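3. 作業面の占有状況に関する調査

3.1 調査の背景と範囲

住宅の台所に関する研究では、流し、加熱機器、冷蔵庫の三点を結ぶ動線の長さが長く指標として用いられてきた。これは設計段階で図面から求められるため扱いやすいが、入居後に作業面の上に物が置かれていく過程を含まない。前章で述べた寸法上の作業面積と、居住者が調理のときに実際に使える面積とのあいだには差があり、その差は入居からの年数とともに大きくなると考えられる。本章では、この差を「占有」と呼び、その程度と内訳、および居住者の受け止め方を調べた結果を述べる。

占有には、常に同じ場所に置かれている物によるものと、食後の食器や買い物袋のように数時間で片づけられる物によるものがある。以下では前者を常置、後者を仮置と呼び分ける。両者の境界は明確ではない。水切りかごに伏せた鍋が次の調理まで動かされないという例は予備調査でも多くみられ、居住者自身もそれを置いてあるのか片づけていないのか答えられないことがあった。このため本調査では、質問時点から前の三日間に一度でも棚または引き出しに戻された物を仮置、戻されなかった物を常置とした。三日という期間は、予備調査で一日とした場合に炊飯器の内釜や弁当箱の分類が安定しなかったことによる。

対象は集合住宅に限った。戸建住宅では勝手口や食品庫の有無による違いが大きく、同じ調査票では扱えないと判断した。また、単身者向けの住戸のうち、作業面の幅が調理台として独立していないものも除いた。

3.2 調査票の構成と配布

調査地はRornis地区とHam地区の二か所である。Rornis地区は中層の集合住宅が多く、台所は壁付き型が中心である。Ham地区は比較的新しい高層の住棟からなり、対面型の台所が標準となっている。両地区とも管理組合を通じて配布の承諾を得た。

調査票は494世帯に配布した。配布は2月に行い、回収は郵送と管理室の回収箱の併用とした。このうち有効回答は225世帯であった。無効としたのは、作業面の寸法が記入されていないもの、および流しの上に渡した板を作業面に含めているかどうか判別できないものである。データの確定日は2020年9月7日とし、以後に届いた回答は集計に含めていない。

調査票は四つの部分からなる。第一部は世帯の構成と居住年数、第二部は台所の形式と寸法、第三部は作業面に置かれている物の記入、第四部は使いにくさと片づけに関する質問である。第三部では、あらかじめ作業面の平面を描いた方眼紙を添え、居住者が置かれている物の輪郭を書き込む方式をとった。自由記述の一覧では塩や箸立てなどの小さな物が抜けやすく、反対に物の写真だけでは奥の物が隠れてしまう。方眼紙への記入は手間がかかるため回収率を下げる要因になったとみられるが、面積を直接求められる利点を優先した。

記入された平面はTravixで読み取り、輪郭ごとに面積と壁からの距離を求めた。読み取りは二名が別々に行い、差が方眼一目を超えた輪郭については原票に戻って確認した。差の多くは、円形の物を居住者が四角形で描いている場合に生じていた。この場合は居住者の描いた形をそのまま採用した。

3.3 有効奥行きの定義

作業のしやすさを左右するのは面積の合計よりも、手前側にどれだけ連続した面が残っているかである。同じ面積が空いていても、それが機器と機器のあいだに分かれていれば、まな板を置くことはできない。そこで、作業面の前縁から、最初に常置物の輪郭に当たるまでの距離を各位置で測り、これがまな板の幅にあたる区間にわたって確保できる最大値を「有効奥行き」と定義した。

有効奥行きの基準値は300 mmとした。これは市販のまな板の短辺に、包丁を持つ手の動きに必要な余裕を加えたものである。基準値の取り方によって結果は変わるが、値を少し上下させても二地区の大小関係は入れ替わらなかった。

吊戸棚の下に置かれた物については、棚の下端が視線より低い場合に奥の面が使われにくくなることが知られている[7]。本調査では高さ方向の情報を得ていないため、この影響は扱わない。壁面の棚やつり下げ式のかごも占有には含めず、作業面に接している物だけを対象とした。

なお、作業面の上に敷かれた板や布は、それ自体が作業の場として使われることがあるため、占有として数えるかどうかを別に決める必要がある。まな板が常に出されている世帯では、居住者の多くがまな板を常置物として描かず、その上を空いた面として扱っていた。本調査ではこの描き方に従い、平らに置かれたまな板は占有に含めず、立て掛けられたものは含めた。図3に、作業面の上とその周辺に物が置かれた状態を示す。

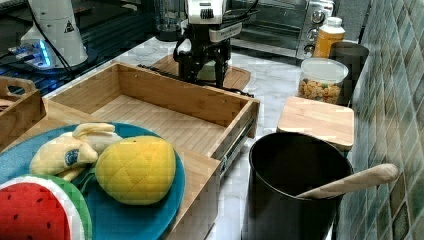
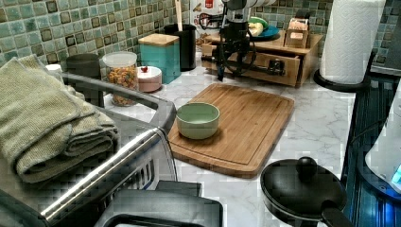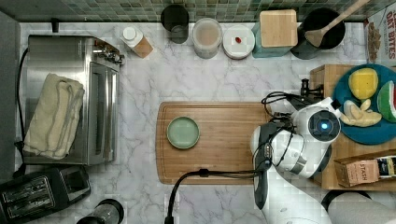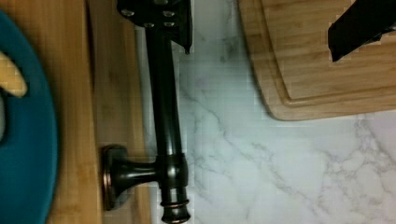

図3 大理石の作業面とその周辺。(a)小さな木の板、(b)水切りかごに掛けた緑色のタオル、(c)溝付きのまな板とトースターオーブン、(d)竹の板と濃色の金具(掲載順に(a)~(d))

3.4 結果

3.4.1 有効奥行きと台所の形式

有効奥行きが基準値に満たなかったのは、225世帯のうち81世帯であった。地区別にみると、Rornis地区のほうがHam地区よりも満たない世帯の割合が高い。ただし、両地区では作業面のもともとの奥行きが異なるため、この差をそのまま居住者の使い方の違いとみることはできない。もとの奥行きでそろえて比べると差は小さくなるが、なくなりはしなかった。

対面型の台所では、居間側の縁に沿って物が並ぶ傾向があった。調味料、郵便物、薬、充電中の端末などで、調理に関係のない物がかなりの部分を占める。壁付き型ではこうした物は食卓や冷蔵庫の上に置かれており、作業面の上にあるのはほとんどが調理に使う物であった。対面型の作業面は食卓と台所の中間の場所として使われているといえる。一方で、対面型では奥側、つまり居間側に物が寄せられるため、面積としての占有が大きくても有効奥行きは残りやすい。面積だけを指標とした場合には、対面型の使いにくさが過大に評価されることになる。

3.4.2 常置物の種類

常置物のなかで面積が大きいのは、電子レンジやトースターなどの加熱機器、水切りかご、炊飯器であった。このうち水切りかごは、食器洗い機のある世帯でも置かれていることが多い。自由記述によれば、食器洗い機に入らない鍋や木製品を乾かす場所として必要とされていた。食器洗い機の設置によって作業面が広がるという想定は、少なくとも今回の対象では当てはまらない。

加熱機器については、使用頻度と置き場所の関係が弱かった。毎日使う機器が手前に、たまに使う機器が奥にあるという配置は一部の世帯に限られ、多くの世帯では電源の位置が置き場所を決めていた。コンセントが作業面の片端にしかない住戸では、機器がその側に集中し、反対側に連続した面が残る。両端にコンセントがある住戸では機器が分散し、中央に短い面だけが残る例が目立った。コンセントの増設は機器の使い勝手を高める一方、まとまった作業面を失わせる可能性がある。

小さな物では、油や調味料の容器、ふきん、洗剤、ごみ受けの袋が多く描かれていた。一つずつの面積は小さいが、前縁の近くに置かれることがあり、有効奥行きへの影響は面積から予想されるよりも大きい。ふきんの扱いは世帯による違いが大きかった。流しの縁に掛ける、かごや機器に掛ける、作業面に広げておくという三通りが主で、最後の場合には居住者がこれを輪郭として描いたものと描かなかったものがあった。後者については補正を行っていない。

3.4.3 居住者の評価

第四部では、作業面の広さに対する満足を五段階で尋ねた。寸法上の作業面積と満足との関係は弱く、有効奥行きと満足との関係のほうが明確であった。有効奥行きが基準値に満たない世帯では、「切った材料の置き場がない」「盛り付けの皿を並べられない」という記述が多い。皿については、食卓や洗濯機の上で盛り付けをするという回答もあった。

他方、有効奥行きが十分に残っているにもかかわらず不満とした世帯もある。その多くは二人以上で調理をする世帯であり、奥行きよりも幅を問題にしていた。今回の指標はまな板一枚分の区間で最大値をとっているため、二人分の作業場所が確保できるかどうかは表せない。

居住年数との関係では、入居後の早い時期に占有が進み、その後の増え方は緩やかであった。ただし本調査は一時点の回答を年数別に並べたものであり、同じ世帯を追跡した結果ではない。古くからの居住者ほど収納を工夫しているのか、物を多く持つ世帯が先に転居したのかは区別できない。

3.5 調査の限界

第一に、輪郭は居住者が描いたものであり、記入の前に片づけが行われた可能性がある。調査票には普段のままの状態を描くよう記したが、描く前に流しを洗ったと余白に書いた回答もみられた。仮置の面積は実際より小さく出ていると考えたほうがよい。

第二に、作業面の材質を考慮していない。熱い鍋を直接置ける面とそうでない面では、鍋敷きや板の常置の仕方が異なるはずである。材質の欄は調査票に設けたものの、人造大理石と天然石、ステンレスと塗装鋼板の区別について誤記とみられる回答が多く、分析には用いなかった。

第三に、配布の時期が冬に限られている。夏には冷たい飲み物の容器や製氷の器具が出されること、冬には土鍋や卓上こんろが出されることを考えると、季節を変えた調査が必要である。Zirnel地区で予定している次の調査では、同じ世帯に夏と冬の二回、方眼紙への記入を依頼する。その際、記入の負担を減らすため、作業面を三つの区画に分け、各回の記入を一区画とする方式を検討している。

3.6 小括

本章では、集合住宅の台所における作業面の占有を、居住者による平面への記入をもとに調べた。寸法上の面積に代わる指標として有効奥行きを用いると、居住者の評価との対応がより明確になった。台所の形式、コンセントの位置、水切りかごの有無は、いずれも有効奥行きと関係していた。次章では、このうちコンセントの位置を取り上げ、住戸図面から入居後の有効奥行きを推定する方法を述べる。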